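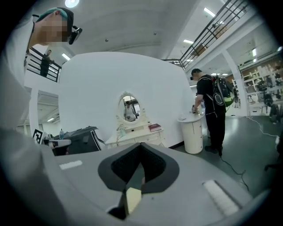
Kazimiera Zalewska asks in the issue tracker whether a book left on a dressing table counts as out of place, and at what point a surface is to be called tidy. Version 2 of the Trollness notes settles both points as follows.

Trollness: bedroom surfaces, data card

Scope
Tidying and setting out of small objects on bedroom furniture. Floors, beds and wardrobes are out of scope.

Furniture
vanity – white, ornate, oval mirror, drawers along the front
nightstand – white, cylindrical, round top, drawers

Objects
Books, small bottles and other items that can be lifted with one hand. Colour is recorded for books only. Contents of bottles are not recorded.

Labels
in_place – the object is on the surface named in its task sheet
out_of_place – the object is on any other surface
unknown – the task sheet names no surface

A book on the vanity is therefore in_place if the sheet says vanity. A surface is tidy when it holds no out_of_place objects; it need not be bare. Reflections in the mirror are not labelled.

Known issues
Drawer contents are missing from 16 task sheets. Closed drawers are treated as empty, and this will change in the next version.

Contact
Radosław Piątek, labels
Stanisława Głowacki, task sheets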